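Ticket 823: Office computer turns off by itself after 10 minutes
Status: Waiting for customer
Opened: 08/05/2024

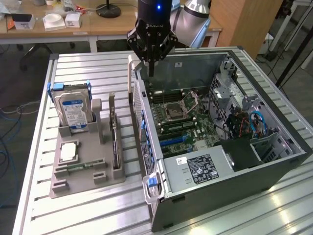
Hello Zimari support,

The computer in our front office starts normally, Windows loads, and then after 10 minutes the power goes off. There is no message and no blue screen. If I press the button right away, nothing happens. If I wait, it starts again.

What I have tried until now:
- another power cable and another wall outlet
- removed the Fung power strip, same result
- one memory stick at a time, same result
- BIOS settings back to default

In the BIOS page the processor shows 40 degrees at the start and goes over 60 quickly, although no program is running. I do not know if this is too much.

Update: I ran the Ononar test tool from your help page. It found no error on the disk. The memory test could not finish before the power went off.

Update 2: I borrowed a power supply from our other office on Brurketti Street. With it the computer stayed on for the whole morning, but in the afternoon it went off two times. So I am not sure the power supply is the cause. Please tell me which part I should order first.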